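Flullau 掲示板 > 作業台・収納 > 雑談まじり相談

机の上の小物、出しっぱなしにするかしまうか

nokokuzu
急ぎで書きます。作業台の上がどうにもかたずかない。引き出しなし、天板は明るい色の木。小さい部品と手持ちの工具と丸い入れ物がいつも出てる状態。
トレーを買うか、入れ物を増やすか、それとも諦めるか。意見ください。

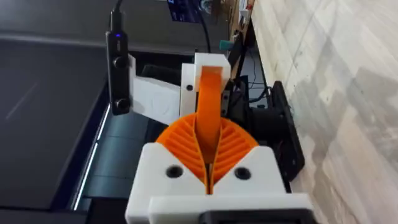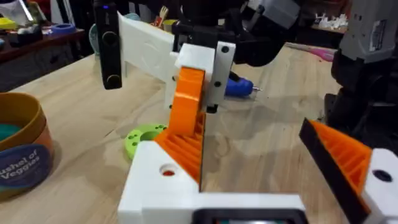 最終更新:6月 午前8時37分 閲覧 1138

nokokuzu
続き。物の話は2枚目のほうで。
黄緑の丸い部品、真ん中に穴、まわりにも小さい穴。こういうのが一番困る。箱に入れると忘れる、出しとくと転がる。
青い工具は横に寝かせて置いてる。立てる場所がない。
左の端に丸い入れ物、Bushel of Veggies のやつ。ふたの話はあとで。とりあえず出勤前なのでここまで。

hera_migaki
おつです。トレー1択。
縁のあるやつ。縁がないトレーは天板と同じ、意味なし。
うちはMimileroの浅いの使ってる。幅37センチ。これより大きいと今度はトレーが作業台を占領する。経験済み。

tonbo_gusa
トレー反対。
トレー置くと「とりあえず置き場」になる。で、山になる。山の下の物は使わない。
作業終わったら全部しまう、が結局いちばん早い。面倒なのは最初だけ。

hera_migaki
>tonbo_gusa
引き出しないって書いてあるじゃん…しまうってどこに

tonbo_gusa
すまん読み飛ばした。
じゃあ棚。天板の下に浅い棚板つける。ホームセンターの板と金具でできる。Pachecoの金具なら天板が薄くてもネジが抜けにくいよ、うちのはもう長いこと平気。
木の天板なら下から普通にネジ効くでしょ。厚みだけ先に測って。

mame_dai
横からすみません、丸い入れ物のラベルがかわいい。Bushel of Veggies。野菜入ってるのかと思って二度見した、中が青緑で。
紺のラベルに白い字って離れてても読めるんだよね。容器にラベル貼る人はマネしたほうがいい。うちは黄色いテープに鉛筆書きで、何が何だかわからん。

nokokuzu
>mame_dai
ラベルはそのままで使ってる。剥がすの面倒なだけ。
中身の説明してると長くなるので省略、すまん

sabi_otoshi
ラベルの字と中身が違う容器は家族がいると事故る。
前に菓子の缶に両面テープのカスとか入れてて、開けた子供にすごい顔された。
うちは中身が変わったら必ず上から貼り直すことにした。マスキングテープで十分。

mame_dai
菓子の缶あるあるw 開けたら裁縫道具のやつ

kado_marume
丸い入れ物そのものが非効率だと思う。
四角なら並ぶ。丸は並べると間が死ぬ。作業台が狭いならなおさら。
Janenの四角い小箱に統一したら、同じ場所に倍は入った(体感です)。ただし角にネジが詰まって取れないのは認める。

hera_migaki
角に詰まるの、ほんと嫌い。丸は指で底をぐるっとやれば全部取れる。
だから細かい部品は丸、長い物は四角、で使い分けが正解だと思うけど。

kado_marume
使い分けると見た目がバラバラになって、それが嫌で統一したんだよ…
あと丸は落とすと転がって机の下に行く。四角は落ちたところにいる。

sabi_otoshi
見た目で選ぶと続かない気がする。いや人によるか。

tonbo_gusa
箱の形の前に、天板の上に何個まで置くか決めないと。形は二の次。
うちは2個まで。3つ目を出したいときは何か戻す。

nokokuzu
帰ってきた。伸びててびっくり。まとめて返事。
トレー、幅は測ったら37センチだと左側にぴったりおさまりそう。
下の棚はやりたいけど、脚の間に横木があってたぶん膝が当たる。要検討。
四角い箱は持ってない。
個数制限はたぶん守れない自信がある。

ito_kiri
初書き込みです。黄緑の丸い部品の話、誰も触れてないので。
穴が真ん中にあるなら棒に刺せばいいのでは。丸棒を板に立てて、輪投げみたいに。うちはワッシャーとか糸巻きをそれでやってます。転がらないし見えるし忘れない。
棒は穴よりひとまわり細いのを。ぴったりだと片手で抜けなくて結局使わなくなります。

nokokuzu
>ito_kiri
それだ。
穴の径はかってなかった。明日ノギスあてる。

kado_marume
棒刺し、いいけど背が高いと腕が引っかかる。手前には置かないほうがいい。
高さは8センチで十分。それ以上積むと下のが取れない。

ito_kiri
たしかに引っかけます。うちは何回か倒しました…
土台の板を重めにするか、裏に滑り止め貼るといいです。食器棚用のシートの余りでOK。

mame_dai
青い工具のほうは?先が金属で細いやつ、あれ寝かせとくと手ついたときに刺さらない?自分はそれで手のひらやった

nokokuzu
まだ刺さったことはない。けど言われると怖い。
先は右向きで寝かせるのが癖。手に取りやすいので。

hera_migaki
向きそろってるならまあ。
先に何かかぶせとけば?消しゴムの切れ端でもいい。見た目は終わるけど。

sabi_otoshi
消しゴムはやめたほうがいい。物によっては成分で金属もプラもベタつく。コルクのほうが無難。

hera_migaki
まじか、うち全部消しゴムだわ。見てくる

hera_migaki
見てきた。一個ベタついてた。くやしい。コルクに変えます

tonbo_gusa
寝かせ派への提案。天板に溝つきの細い木を一本置く。鉛筆置きの要領。転がらないし先の向きもそろう。
端材でいい。溝は彫刻刀で以外と簡単に掘れる。丸刃でまっすぐ、定規あてて浅く何度も。

kado_marume
溝にホコリたまるよ。

tonbo_gusa
刷毛で払えば終わりでしょそれは

kado_marume
払わないから言ってる。自分が。

ito_kiri
立てる場合は湯のみがいいですよ。重いので倒れないです。欠けて使わなくなったやつ。先は下向き、底に布を丸めて敷いて。
マグは取っ手が邪魔。

mame_dai
湯のみ案好き。ただ先が下だと何の工具かわからなくなる問題。柄が青とか目立つ色なら平気か。あの青なら一発でわかりそう。

sabi_otoshi
色で覚えるのは案外つよい。自分は柄にビニールテープ巻いて色分けしてる。黒い柄ばっかり持ってるので…
黄緑の部品も、木の上だとすぐ見つかる色で良い。床に落ちたときも楽なはず。うちのは黒くて床も濃い色で、四つん這いで探す。

hera_migaki
床に落とす前提で白い布敷いてる人いたな、前に。

nokokuzu
天板の手入れってみんなどうしてる?話それるけど。白木に近い色なので汚れが気になりだした。

tonbo_gusa
無塗装か塗装済みかで全然違う。水を一滴たらして、しばらくして染みたら無塗装。目立たない裏側でやること。

sabi_otoshi
無塗装なら蜜蝋。塗装済みなら固く絞った布だけ。
蜜蝋塗ると色がちょっと濃くなるから、明るいままがいいなら何もしないで紙やすりで時々なでるのが早い。木目に沿って。

kado_marume
作業台なんて汚れてなんぼだと思うんだが。

hera_migaki
わかる。でも部品が見つからなくなるのは困る。明るい天板は捜し物が減るよ、本当に。

mame_dai
うちは上にカッターマット全面敷き。木が見えない。もったいないとは言われる。

tonbo_gusa
マット全面は反対。端がめくれて、そこに細かいのが入り込む。めくると化石が出る。

mame_dai
化石www 出る。先週ビーズ出た

nokokuzu
ノギスあてた。丸棒は家にあったやつで入った、少しガタつくくらい。ちょうどいい感じ。
土台は端材。接着剤が固まるまで放置中。高さは8センチで切った。kado_marumeさんのを信用した。

kado_marume
責任重大。切り口は必ず丸めといて、手あたるから。

nokokuzu
やすりかけ忘れてた、いまやる

ito_kiri
うれしいです。上の縁を少し細めに削ると入れやすいですよ。鉛筆の先まではいかなくていいので。

hera_migaki
で、トレーはどうするの

nokokuzu
Mimileroの注文した。色が在庫なくて灰色。届いたら丸い入れ物と、使いかけの細かいのをまとめる予定。
工具は湯のみと溝の両方ためす。棚は膝の件があるので保留。

tonbo_gusa
膝の件は、棚を奥側だけにすれば解決すると思う。奥行き半分の棚。手前は空けとく。
あとトレーは絶対山になる。予言しとく。

hera_migaki
ならないって。縁より高く積まない、って決めればいいだけ。

tonbo_gusa
決めて守れるなら最初から散らからない。

sabi_otoshi
それを言ったらこの板の書き込み全部なくなるぞ

kado_marume
丸い入れ物、ふたの話はあとでって書いてたけど結局なに?気になって寝れない

nokokuzu
忘れてた。作業中にふたの行き場がないって話です。開けたあと裏返して横に置くと場所とるし、何かの下敷きになって見失う。

mame_dai
容器の下に敷けばいい。コースターみたいに。大きさ合うでしょ自分のふただし

nokokuzu
……それでいきます

kado_marume
丸でも四角でも通用するやつだ。うちもやる。

ito_kiri
うちはふたの裏に小さい磁石を貼って、金属の棚の横につけてます。軽いふた限定ですけど。重いのは夜中に落ちて心臓に悪いです。

sabi_otoshi
磁石は針とか細いビスを勝手に連れていくので注意な。探してた針がふたの裏に全部いたことある。

nokokuzu
トレー届いた。灰色、思ったより濃い。縁は指一本ぶんくらい。置いたら左がすっきりした。
棒のほうは接着いけた。引っぱっても抜けない。
湯のみは重くて良い、ただ布がずれる。フェルト丸く切って貼る方向で。

hera_migaki
布よりフェルト。正解。山になってない?

nokokuzu
まだ。

tonbo_gusa
まだ、ね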